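상태: 해결됨 (확인 항목 하나 남음)
구분: 하드웨어 / 왼손
장소: Skulisard 공동 작업실, 냉장고 옆 책상
관련 부품: Tritov 손 보드, Kikura 제어 프로그램

## 증상

왼손이 병을 잡은 다음, 병을 들어 올리는 도중에 손가락 힘이 약해집니다. 손가락이 완전히 펴지는 것은 아닙니다. 전류 값이 천천히 내려가고, 병이 손 안에서 조금씩 미끄러집니다. 오른손에서는 같은 증상을 본 적이 없습니다.

재현하는 방법은 다음과 같습니다.

1. Kikura를 시작하고 양팔을 기본 자세로 보냅니다.
2. 책상 위에 초록색 뚜껑의 병을 세웁니다. 차 색깔의 음료가 들어 있는 병입니다.
3. 왼손으로 병의 윗부분을 감싸서 잡습니다.
4. 병을 들고 냉장고 서랍 쪽으로 팔을 움직입니다.

문제는 항상 네 번째 단계에서 나옵니다. 세 번째 단계에서 팔을 가만히 두면 오래 기다려도 힘이 줄지 않습니다. 그래서 처음에는 손보다 팔의 움직임을 의심했습니다. 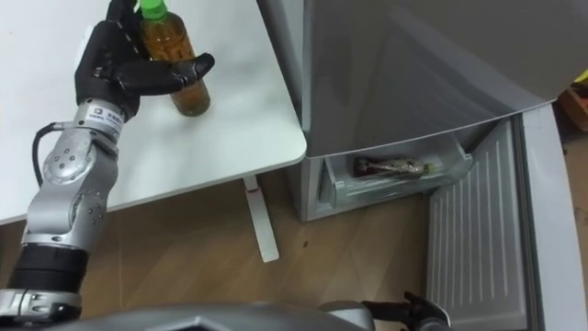
팔꿈치를 많이 굽힐수록 증상이 빨리 나타났습니다. 팔을 편 상태로 어깨만 돌리면 괜찮은 경우가 많았습니다. 하지만 항상 그런 것은 아니어서, 이것만으로는 케이블 문제라고 결정할 수 없었습니다. 저는 예전에 케이블을 너무 빨리 의심해서 멀쩡한 케이블을 두 개 새로 만든 적이 있습니다. 이번에는 기록부터 보기로 했습니다.

## 기록 확인

**10:40** Kikura의 로그를 열었습니다. 제어 주기는 1000 Hz로 설정되어 있고, 팔 관절의 데이터는 빠진 곳 없이 들어왔습니다. 왼손의 데이터만 중간에 비어 있는 구간이 있었습니다. 가장 긴 구간은 300 ms입니다.

**11:05** 손 보드의 설정 파일을 읽었습니다. Tritov 보드는 새 명령을 받지 못하면 목표 전류를 단계적으로 낮춥니다. 이 기능은 제가 직접 켠 것입니다. 통신이 끊어졌을 때 손이 물건을 계속 세게 누르면 위험하다고 생각했습니다. 그러니까 힘이 약해지는 것은 보드의 고장이 아니고 설정대로 동작한 결과입니다. 진짜 문제는 왜 명령이 도착하지 않는가 하는 것입니다.

**11:30** 왼손과 오른손의 보드를 서로 바꾸었습니다. 증상은 왼쪽에 그대로 남았습니다. 보드는 정상이라고 판단하고 다시 원래 위치에 끼웠습니다.

**11:50** Kikura를 이전 버전으로 내려서 시험했습니다. 차이가 없었습니다. 버전은 다시 올려 두었습니다.

## 다른 병으로 시험

병의 무게가 원인일 수도 있다고 생각했습니다. 무거운 병을 들면 손가락 모터의 전류가 커지고, 전원 전압이 내려가서 보드가 잠깐 멈출 수 있기 때문입니다. 그래서 책상의 먼 쪽 끝에 갈색 병을 두고 잡는 시험을 했습니다. 키가 큰 병과 작은 병을 번갈아 썼습니다.

전압은 손목 쪽 커넥터에서 측정했습니다. 손가락을 닫는 순간에 조금 내려가지만, 보드가 다시 시작될 만큼은 아니었습니다. 보드의 가동 시간 카운터도 처음으로 돌아가지 않았습니다. 무거운 병에서도 가벼운 병에서도 데이터가 비는 구간은 나왔고, 길이도 비슷했습니다.
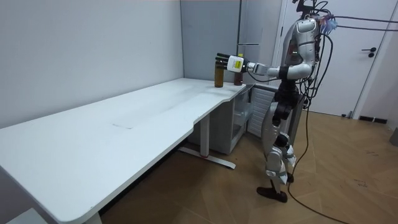
**전원 케이블을 더 굵은 것으로 바꾸면 해결됩니까?**

이번 경우에는 효과가 없습니다. 보드가 다시 시작된 흔적이 없고, 빠진 것은 통신 데이터뿐입니다. 굵은 전원 케이블은 팔꿈치에서 더 뻣뻣해지므로 옆에 있는 신호선을 더 세게 밀 수도 있습니다.

## 케이블 확인

**14:20** 전원을 끄고 왼팔의 덮개를 열었습니다. 손으로 가는 신호선은 팔꿈치 안에서 케이블 클램프를 한 번 지나갑니다. 클램프와 손목 커넥터 사이의 신호선 길이는 215 mm입니다. 제가 처음 조립할 때 보기 좋게 하려고 여유를 거의 주지 않고 묶었습니다.

**14:45** 팔꿈치를 손으로 천천히 굽히면서 신호선의 저항을 측정했습니다. 대부분의 각도에서 값이 안정적입니다. 그런데 굽힘이 끝에 닿기 전 마지막 18도 구간에서 값이 튀었습니다. 팔을 조금 펴면 바로 정상으로 돌아옵니다.

**15:10** 커넥터를 분해했습니다. 핀 하나의 압착이 약해서, 선을 당기면 핀이 하우징 안에서 뒤로 조금 밀려 나갔습니다. 선 자체는 끊어지지 않았습니다. 팔을 편 상태에서는 핀이 접촉하고, 굽힌 상태에서는 접촉이 나빠집니다. 증상과 잘 맞는 설명입니다.

가끔 팔을 편 자세에서도 데이터가 비었던 이유는 아직 완전히 알지 못합니다. 핀이 한 번 밀려 나간 다음에 바로 제자리로 오지 않았을 가능성이 있습니다.

## 수정

- 손목 커넥터의 핀을 모두 새로 압착했습니다. 당김 시험도 핀마다 했습니다.
- 팔꿈치의 클램프를 풀고, 신호선에 여유를 준 다음 다시 고정했습니다.
- 신호선과 전원선을 따로 묶었습니다. 전에는 같은 타이에 묶여 있었습니다.
- Kikura에 경고를 추가했습니다. 손의 데이터가 들어오지 않으면 팔이 먼저 멈추고 화면에 메시지가 나옵니다.

조립할 때 주의할 점이 하나 있습니다. 클램프 나사는 팔꿈치를 끝까지 굽힌 상태에서 조여야 합니다. 편 상태에서 조이면 여유가 충분해 보이지만, 굽히면 모자랍니다.

## 수정 후 시험

1. 손을 사용하지 않고 팔꿈치만 반복해서 굽히고 폈습니다. 왼손 데이터에 빈 구간이 없었습니다.
2. 책상에 병 두 개를 세우고 차례로 잡았습니다. 하나는 초록색 뚜껑이고, 다른 하나는 노란색 뚜껑이며 냉장고 바로 옆에 둡니다. 노란색 뚜껑의 병은 앞쪽 가장자리와 가까워서 팔꿈치가 많이 굽혀지는 자세를 시험하기에 좋습니다. 냉장고 아래쪽 서랍은 조금 열어 둡니다.

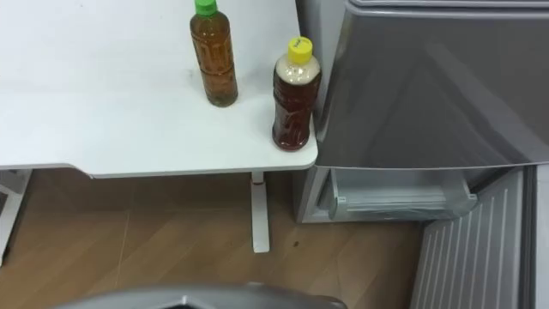

3. 병을 든 채로 팔꿈치를 한계까지 굽히고 그 자세를 유지했습니다. 전류가 목표값에 머물렀습니다.
4. 일부러 손의 통신선을 뽑았습니다. 팔이 멈추고 경고가 나왔습니다. 손가락 힘은 전과 같이 단계적으로 내려갔습니다. 이 동작은 그대로 유지하고 싶습니다.
5. 로봇을 책상 모서리 가까이에 세우고, 손에 물건을 쥔 채 가슴 높이에서 자세를 바꾸었습니다. 등에서 내려와 바닥으로 가는 긴 검은 케이블은 발 가까이를 지나가므로, 시작하기 전에 위치를 꼭 확인합니다. 이 시험에서도 데이터는 비지 않았습니다.

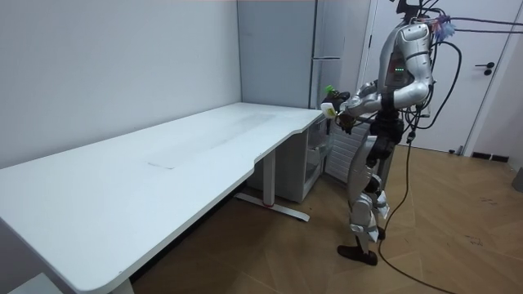 ## 남은 일

- 오른팔의 클램프도 같은 방법으로 묶었기 때문에 같은 문제가 생길 수 있습니다. 덮개를 열고 여유를 확인해야 합니다. 확인이 끝날 때까지 이 티켓은 닫지 않습니다.
- 압착 공구를 점검해야 합니다. Skulisard의 공용 공구를 썼는데, 이 핀의 크기와 맞는 날인지 확실하지 않습니다.
- 배선 문서에 있는 팔꿈치 그림이 옛날 그림입니다. 클램프의 새 위치를 넣어서 12월 안에 고치겠습니다.
- 로그 파일은 Kikura 폴더의 `left_hand_dropout`에 모아 두었습니다. 수정 전과 수정 후의 파일이 모두 있으니 지우지 말아 주십시오.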